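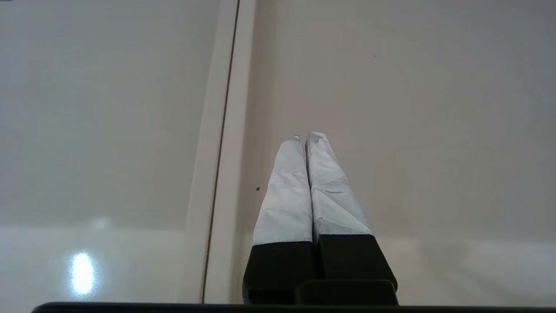 Packing and Wrapping, Unit 5: Covering Narrow and Tapered Items
Instructor: Kanchan Shukla
Handout for the session of May 4, 2023

Reading before class: the section on thin sheet materials in the course packet. Bring scissors and a soft pencil. Paper and tape are supplied.

1. What this unit covers

Unit 4 dealt with boxes, books and other items with flat sides. A flat side is easy to cover because the sheet lies against it without being forced. This unit deals with items that are long, narrow, and thinner at one end than the other: tool handles, chair legs, table legs with a taper, candlesticks, spouts, umbrella tips. They come up in nearly every household pack, and they are where most of the torn wrapping in the November practical was found.

2. Why a sheet wrinkles

Paper bends easily in one direction at a time. It can be rolled into a tube or a cone without a wrinkle. It doesn't stretch much, so it can't follow a surface that curves in two directions at once, such as a rounded tip. The extra material has to go somewhere, and it goes into folds.

Most packing tape behaves the same way. Crepe-backed tape is different. It is made with fine ridges that open up when the tape is pulled, so it will go around a mild curve with fewer folds.

Wrinkles fall into a few kinds:

Diagonal wrinkles. These run across the wrap at a slant. They usually mean the sheet was twisted as it was pulled tight, or that a straight strip was wound onto a tapered part.

Bunching. This is extra material gathered in one place, most often at the tip. A small amount is normal. A large bunch adds bulk and will rub through if the item presses against a carton wall.

Clusters near the middle. These show up where two layers overlap and the lower one was not smooth before the upper one went on.

None of these is a fault by itself. The wrap is there to protect the surface. Mark a wrinkle as a fault only if it leaves the surface bare, holds grit, or keeps the tape from sticking.

3. Straight wrap and spiral wrap

Straight wrap: cut a piece as long as the part to be covered, plus an allowance at the tip. Roll the part up in it and close the seam with tape. This is the quicker method and works well when the taper is slight.

Spiral wrap: use a strip and wind it from the narrow end toward the wide end, with each turn covering half of the one before. Starting at the narrow end keeps the turns from sliding off. Keep the pull even. If the strip starts to gap on one side, back up a turn and change the angle.

For both methods, wipe the part first and let it dry.

4. Finishing the tip

Folded tip. Leave extra paper past the end, press it flat from two sides, fold it back and tape it down. The result is narrow and fairly rounded, with a small fold at the top.

Cut tip. Trim the paper a little past the end and leave it square. This is fast, and it is fine for an item that will travel upright. Use sharp scissors, because dull ones leave a ragged edge that can start a tear.

Capped tip. Put a separate small square over the end before wrapping the sides. Use this for anything pointed.

5. Where to stop

Wrap only as far down as the part needs. On a chair leg this is often the lower half. End the wrap on a firm, even section and not at a joint. The last turn of tape should go all the way around and overlap itself.

Do not run tape from the wrap onto painted, waxed or varnished surfaces. If there is no other way to hold the wrap in place, use cotton string.

6. Materials on the bench

Torkus sheet: the plain white paper used in Unit 4. Good for straight wrap.
Flivness strip: narrow crepe paper on a roll, no adhesive. Use for spiral wrap.
Hasov tape: general paper tape for seams.

The rolls of Flivness strip hold 120 feet. Please finish an open roll before starting another.

7. Bench exercise

Work in pairs in Room 317. Each pair takes one straight dowel and one tapered leg from the Bhatt rack.

Cover the dowel with a straight wrap and a folded tip.
Cover the leg with a spiral wrap and a capped tip.
Press each wrap firmly along its length with your thumb and mark in pencil any place where it shifts.
Unwrap both, lay the paper flat, and look at where the creases fall.
Sketch the crease lines for the leg in your notebook and label them using the terms in section 2.

Sketches are due at the start of the next session. Put used paper in the flat bin by the door, with the tape cut off. Unit 6 starts on page 82 of the packet and covers handles and loops.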